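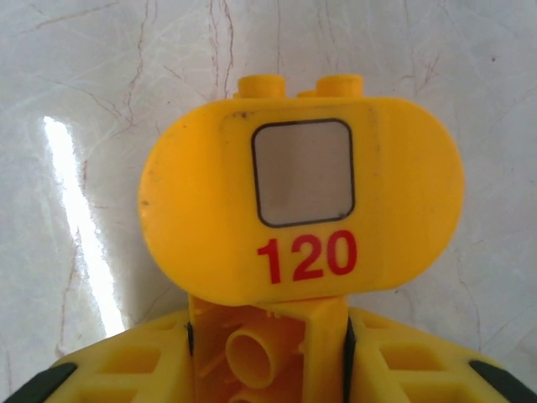 According to Veronika Szabó, the hardest part of pitching to investors is the silence after you name your price, and we've never found a better way to explain why Santoro exists. She sat through that silence with two different business ideas before one of them got funded, and she still remembers what the carpet looked like.

## Who we are

Santoro is a small pitch school for people with a business idea and very little practice talking about it. Some of our students want to go on television, some have a meeting at the bank, and a good many would simply like to tell their brother-in-law what they do for a living without losing him halfway through. Everyone is welcome, and there's always coffee (plus somebody's homemade cookies, if you come on the right evening).

Shengli Zheng and Lawal Sani started the school after years of helping friends get ready for casting calls, mostly at Lawal's kitchen table. Word got around, the table got crowded, and by August they had signed a lease on a proper room with a little stage at one end! 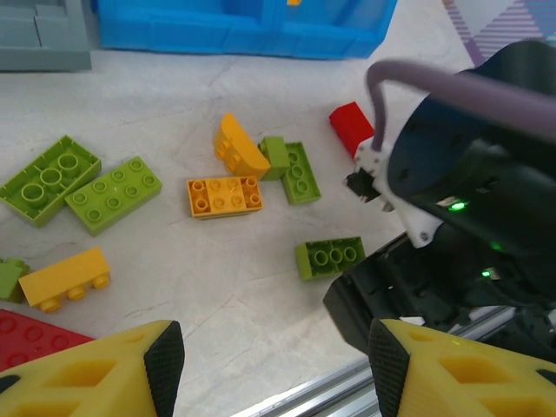

Our main course runs for 15 evenings and costs $780, or $900 if you'd like 2 private sessions with Lawal added on. We begin with the money, so you'll know your sales, your costs and what share of the company you can bear to part with before you write a word of your opening. After that you'll pitch to a panel of three, over and over, and they'll interrupt you just as real investors do.

Kristóf Bakos runs the panel nights and is much kinder at the break than he is behind the desk. Ákos Nyitrai looks after the numbers class, and he'll happily stay late to go over a spreadsheet with you.

New groups start whenever we have enough people to fill the front row, so do stop in and watch a panel night before you sign up. Guests sit in for free.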